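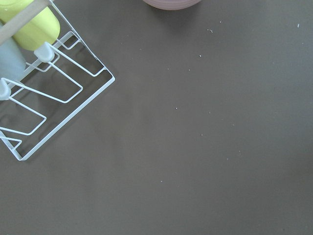

Mitali Selvanayagam asks whether a new save battery will wipe her handheld cartridge. Yes, it will, unless the save is dumped first. Short thread on the order I do it in.

Search posts Go

Dump the save before opening the shell. I use the Broleo reader. Dump twice and compare the two files. If they differ, clean the edge contacts with isopropyl and dump again.

Open the shell with the correct security bit. Measure the old cell in place. Mine read 2.6 V in February, down from a nominal 3 V. The game still saved, which is why people leave it too long.

Use a tabbed cell of the type printed on the board. Don't solder to a bare one. Don't tape one in either – the contact shifts and the save goes with it.

Wick the old solder off both pads, check polarity against the silkscreen, tin the pads, then fit the new tabs. Keep the iron on each pad for a couple of seconds at most. Lifted pads are the usual failure on these boards.

Write the save back, power off, leave it overnight, power on. If the file is gone, check the negative tab first – it's nearly always a cold joint.

Current draw with the console off should be a few microamps. Anything near 100 means a leaky capacitor or flux residue. Scrub the board and measure again.

We use cookies to remember your display settings. Accept Manage

Comments

Janaka Weerakoon: Does the order change for carts with a clock?

Vasanthi Mridha: Same order, but you'll have to reset the clock after. Mine lost 9 hours.

Asanka Roy: Second the cold joint. Reflowed the negative tab and it's held since.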